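Vullamari wooden blocks, large set: my review after eight months

I bought this set in March for my two children, who are 5 and 3. Before it we had a plastic set from Tendix, and the pieces did not hold well together any more. I wanted something simple which both children can use at the same time.

The set has 274 pieces and comes in a cotton bag with a string. There is also a version in a box, but it costs more and I did not see the need. Delivery took 11 days, a little longer than the shop promised. The bag was well packed and no piece was missing.

The first thing I noticed was the smell. It was not strong, but I left the bag open on the balcony for two days and after this it was gone. The edges are rounded enough for small hands. I found one long piece with a rough corner and I corrected it with fine sandpaper.

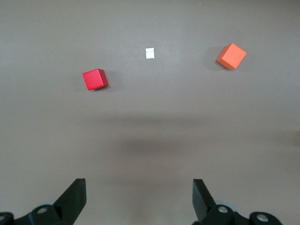 Red and orange cubes on the table.

The cubes are the most used pieces in our home. The younger one makes towers and knocks them down, the older one builds garages and a zoo. The arches are nice to look at but there are too few of them, and this is the reason for most of the quarrels. I would gladly exchange twenty of the flat boards for six more arches.

The paint is good in general. On the blue pieces it has come off at some corners, while the yellow ones still look almost new. I clean them with a damp cloth and dry them immediately. One time I put a few in warm water with soap, and the colour stayed, but the wood became slightly rough. I do not recommend it.

The weak point is the bag. The string came out in the second week, and the opening is too narrow for a child who wants to put the pieces back quickly. Now we keep everything in a low drawer. The building booklet is also poor, only four pages with very small drawings.

I compared it with the Meesuk set of my sister. Hers is heavier and the sizes are more exact, so high towers stand better, but the choice of shapes is smaller. For children under six I prefer ours.

My mark is four stars from five. I take one away for the bag and the arches.

Thursday, November 23, 2023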